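4. The tray-loading task and the redistribution of work

4.1 Setting

The site studied is the meal assembly room at Ikville, which supplies trays to two day centres and a short-stay ward. Before the change, trays were made up by hand along one bench. Each worker took a tray, placed the drink, added cutlery and a napkin, and passed the tray to the next position. The drink position was the least liked on the bench. It called for the same reach throughout the shift, and it set the pace for everyone further down the line.

The drink position was automated under the Cadia programme, which paid for the arm, the gripper and the training of staff. The control software, Vusari, was configured for a single product and a single tray type. All other positions remained manual. The analysis that follows is limited to the drink position and the two positions on either side of it, which we call supply and finishing.

We observed the work over two periods. In the first the cell was run apart from the bench on a covered table, so that staff could learn to operate it without holding up production. In the second it was placed in line. Field notes were taken in both periods, and interviews were held with all staff who had worked beside the cell for at least one full week. The figures in this section come from the first period.

4.2 The task as executed

The task has four stages: pick, transfer, place and release. The product is a thin-walled plastic water bottle. It deforms under light pressure, and its outline is hard to separate from a pale background in the camera image. The tray is rigid and of one saturated colour, and the software finds it with little trouble. Most of the difficulty observed therefore lay with the bottle.

The grasp is taken high on the bottle. During transfer the bottle is held from above and is free to tilt, and the angle at which it hangs affects how the base meets the tray (Figure 2a). 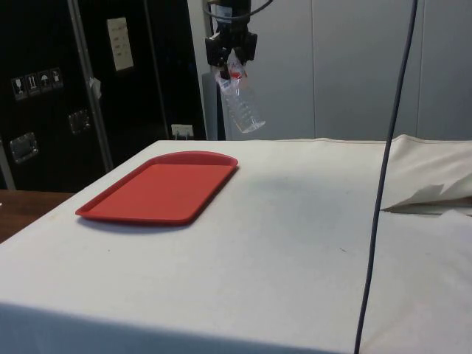

Figure 2a. Transfer stage: the bottle is held at the neck and cap, with its base off the vertical and the tray empty.

A tilted bottle is not in itself a fault. In the procedure used at Ikville, the operator may let the placement proceed if the base is expected to meet the tray first, and must pause the cell if the shoulder is expected to touch. The rule is written on one line of the operating sheet. In practice it required judgement, and staff differed in how early they were willing to pause. Those who had worked the drink position by hand paused later than those who had not. They explained this by saying that they knew how much lean a full bottle would tolerate before it fell.

The paused state was a frequent subject in the interviews. Under manual work a slow placement delayed the line by a moment and passed without comment. Under automation a pause was logged with the operator's code. Several workers said that they had let doubtful placements go ahead in order to keep their pause count low, even though the operating sheet told them to do the opposite. The log had been set up for maintenance purposes, and no use of it for appraisal was found. Its effect on conduct did not depend on such use.

4.3 Placement and release

At the place stage the bottle has to stand on the flat part of the tray before the fingers open. Staff were taught to look at the base and leave the gripper out of their attention. This was reported as the hardest habit to acquire, as the gripper is the larger object and the one that moves. Figure 2b gives the upright position against which operators were asked to judge each placement.

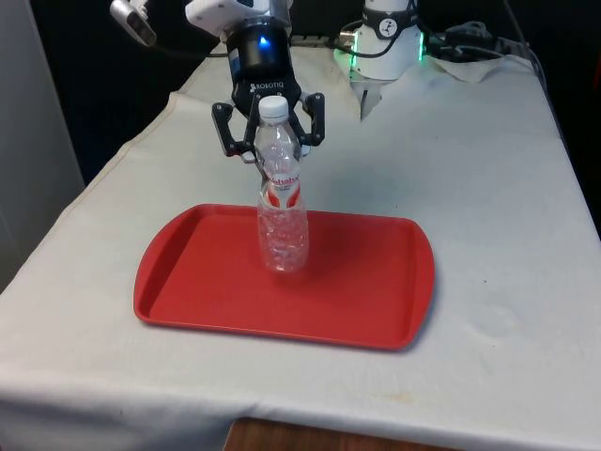 Bevan Halliday objected to the way this stage had been described in an earlier draft of the section. In his view the authors had treated release as the end of the job, when for the people at finishing it was the start. He wrote that a bottle could be left standing perfectly well and still be in the wrong part of the tray for the person who had to add the rest. "You get your tick on the screen," he wrote, "and she gets a tray she has to rearrange."

We have accepted this point and revised the coding of placements. A placement was first coded as complete if the bottle stood unaided after release. It is now coded as complete only if the finishing worker did not move the bottle afterwards. Field notes from the first period were recoded on this basis where they recorded the state of the tray at handover. Of the placements in that set, 210 had been coded as complete under the first definition but had to be reclassified under the second. The software had reported no fault in any of them.

The reclassified placements share a pattern. The bottle stood within the tolerance given to Vusari, but that tolerance had been drawn from the dimensions of the tray alone. The order in which the remaining items were added had not been considered. At the bench, the worker at the drink position had always adjusted for this without being asked, and the adjustment appeared in no written procedure. It was lost when the position was automated, and the work it had saved moved one place down the line.

4.4 Changes in the adjoining roles

At supply, the work became more exacting. Bottles had previously been set out in any order within reach. They now had to stand in marked positions with the caps fully seated, and the outer wrap had to be removed completely. Workers at supply described this as preparing food for a machine. They also noted that they could work ahead and then leave the position for short spells, which had not been possible before.

At finishing, the pace became regular. Opinions on this were divided. Some workers preferred a steady interval to the uneven flow of manual placement. Others had relied on that unevenness to recover, and found that small delays of their own now built up into a queue of trays. Conversation along the bench also fell, partly because the cell occupied the space where the drink worker had stood.

The former drink workers were given the title of cell operator. Their grade did not change. Their duties came to include starting the cell, judging doubtful placements, clearing fallen bottles and entering a reason for each pause. Physical strain in the shoulder was said to be lower by all of those interviewed. Fatigue was not said to be lower. It was described as a matter of watching, and as worst when the cell was running well.

A similar pattern was noted in the internal report on the Mathias site, where a packing position was automated under the same programme. That report covers a different product and gives no account of the positions on either side, so a direct comparison is not attempted.

4.5 Limits

The first period used one tray type and one bottle type, and the cell was attended at all times. The results should not be extended to unattended running. The recoding described in 4.3 depends on notes made for another purpose, and placements for which the handover state was not recorded have been left out.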